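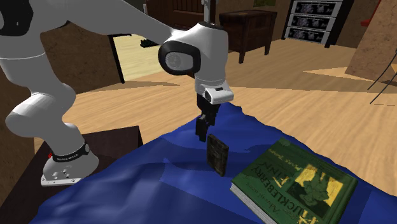

4.2 The family metaphor in alliance talk

The claim that alliances hold together because their members come to see one another as kin has been repeated so often that it is rarely tested. We went into the Drundness papers expecting to find at least weak support for it. The collection holds 269 speeches given by officials of the smaller member states over the life of the Vokel pact, and earlier readers have quoted it freely for its "brothers," "elder partners" and "children of the same house."

Figure 2. Robotic arm with a two-finger gripper (computer rendering).

When all of the speeches are read, and the quotable ones are put back among the dull ones, the picture weakens. In 209 of them there is no family language at all. Their subjects are harbor fees, fuel, grain prices and who pays for the barracks. Where kinship words do appear, they tend to cluster in the opening greeting and in the toast, two places where a speaker has little choice about wording. It is hard to see how a phrase required by protocol can tell us much about belief.

A defender of the kinship thesis might answer that habit is exactly the point, and that power works best when its language is no longer noticed. Perhaps. But this argument can absorb any finding. If frequent use shows influence, and rare use shows influence so deep that it need not be spoken, then no count of words could ever count against it.

The Palacios base dispute is the case most often brought in at this stage. The host government called the larger power a "father who has forgotten his manners," and the phrase has been treated as proof that the weaker side had taken on the role of child. We read it as an insult. The same speech asks for a rent increase of 300 percent, and most of its length is spent on that request. Studies that quote the line leave out the rent.

None of this means that metaphor is idle. The Fulleo transcripts, discussed in the next section, do show negotiators arguing over a single image for most of a session in June, and one delegation refusing to sign until it was struck. We would only note that they had a tariff clause open at the same time, and that the clause was settled first.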